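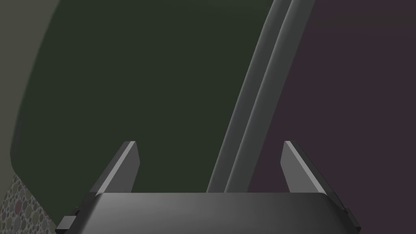
Prop Builder and Workshop Video Host at Skaltwood

Skaltwood is a small workshop and video channel. We build full-size objects from video games: swords, shields, lanterns, helmets, and sometimes a piece of furniture when a game has a nice one. We film each build from the first sketch to the last coat of paint, and we publish one long video for every finished piece. We are now looking for one more person to join us in the workshop and in front of the camera.

The position is full time, and it starts in October. The workshop is in Kemau, on the ground floor of the old rope factory, behind the bus station. This work can not be done from home, but editing days are flexible, as explained further down.

Who we are

At this moment we are five people. Saqib Siddiqui started the channel in his garage and still does most of the metal work. Laiba Butt makes the foam and leather pieces and all of our sewing. Iqra Bangash films and edits. Kamran Jafri takes care of the patterns, the 3D models and the machines that cut from them. I am Revathi Kurup, I do the planning, the orders and the letters, and I wrote this advertisement. English is my third language, so please do not worry if your application is not written perfectly.

Our next big project is a full set of equipment from Zernora, a fantasy adventure game which many of our viewers have been asking for during a long time. The set has a two-handed hammer, a round shield with a moving center, a pair of gloves and the lantern that the main character carries on her belt. We have the drawings for the hammer and the lantern. The shield is still a problem, because in the game its parts pass through one another, and in real life they will not do this. If you enjoy such problems, you will probably enjoy the job.

What you will do

You will build. Most of your week will be spent at the bench, on one main project and one or two small ones. You will take part in choosing the materials, and you will make test pieces before we cut anything expensive. We work in EVA foam, wood, resin, aluminum and mild steel. You do not need to know all of these, but you should know two of them well enough to teach them to somebody else.

You will also talk to the camera while you work. We do not use a script. Iqra will ask you questions during the filming, and you answer them in your own way, while your hands continue. Some people find this easy from the first day and others need some weeks. Both are fine for us. What is harder to learn is to say openly on camera that a piece has failed and must be made again. Our viewers like these parts of the videos very much, and we leave them in.

About twice a month there is a live stream in the evening, from 6 p.m. until 8:30 p.m., where viewers send questions about the current build. The hosts take turns. You will get the next morning free when you have done a stream.

Other tasks belong to everybody: cleaning the benches, changing the filters in the spray booth, answering comments under your own videos, packing parts for exhibitions. We go to a few game fairs each year and bring the finished pieces with us. Travel and hotel are paid, and the days count as working days.

What we are looking for

- Experience in making props, costumes, models, furniture, theater sets or something near to this. A school certificate is welcome but not necessary.
- Safe habits with power tools. We will ask about this in detail.
- Ability to read a technical drawing and to make a simple one yourself.
- Good spoken English. An accent is no problem, we all have one.
- Real interest in games. You do not have to be a strong player. You should be the type of person who stops in the middle of a level to look at how a door hinge is drawn.
- Patience with sanding. I am serious about this point.

It would be helpful, but not required, if you have worked with small electronics such as LED strips and simple switches, or if you have some knowledge of pattern making for gloves. A driver's license is also useful, as our van is used by everyone.

You do not need to have your own channel or followers. Please do not send us your follower numbers, we will not use them in the decision.

Hours and conditions

The working week is 38 hours. The workshop opens at 8:30 a.m. and the machines must be silent after 6 p.m., according to our agreement with the neighbors upstairs. Inside this time you can arrange your hours with the others. Editing and drawing can be done at home, normally one day in the week.

The first three months are a trial period with full salary. The salary depends on experience and we will write it in the invitation to the interview, so you know it before you travel. In addition, each employee has a yearly amount of 900 for tools, in local currency, and the tools you buy with it are yours to keep if you leave. Work clothes, respirators and ear protection are supplied by us and do not come out of this amount.

The workshop has step-free access from the yard side, and two of the benches can be moved up and down. The spray booth is narrow - if this could be difficult for you, tell us, and we will divide the work differently. There is a small kitchen. Lunch is eaten together on most days, but there is no duty to join.

One more thing about rights. We build from games which belong to other companies, and we ask for permission when a piece will be shown at a paid event. You are not allowed to sell copies of workshop pieces privately. Things that you design and make in your own free time belong to you, also when you made them with our tools.

How to apply

Please send us the following:

- A letter of maximum one page. Tell us which object from a game you would like to build and where you expect the difficulties.
- Photos of three things that you have made. At least one should show the object before it was finished.
- A video of two minutes or less, where you explain how to do something with your hands. It can be sharpening a knife or repairing a bag. A phone recording is enough and please do not spend time on music or titles.
- A short list of your former jobs or projects, with dates.

We do not need a portrait photo, your age or your family situation.

Use the form on our jobs page and choose "Workshop host" in the first field. If your files are too large, upload the video somewhere else and put the link in the letter. Applications are open until the end of August. Kamran and I read all of them, and every person gets an answer, even when the answer is no. Last time this took us almost three weeks, so please be patient if you do not hear from us at once.

We will invite a small group for a paid trial day in the workshop. You will make one small object together with Laiba or Saqib, from a drawing that you get in the morning, and for half an hour of it we will film. This film is used only for the decision and we delete it afterwards. At the end of the day there is a talk with the whole team, where you can also ask us anything you want to know. Travel costs for the trial day are paid back against the tickets.

For questions before you apply, write through the same form and choose "Other question". You can also visit the stand we share with the model makers from Magsi at the summer game fair in Kemau, where the finished helmets and two of the older swords are on the table. You may pick them up. The bigger sword is heavier than it looks, please use both hands.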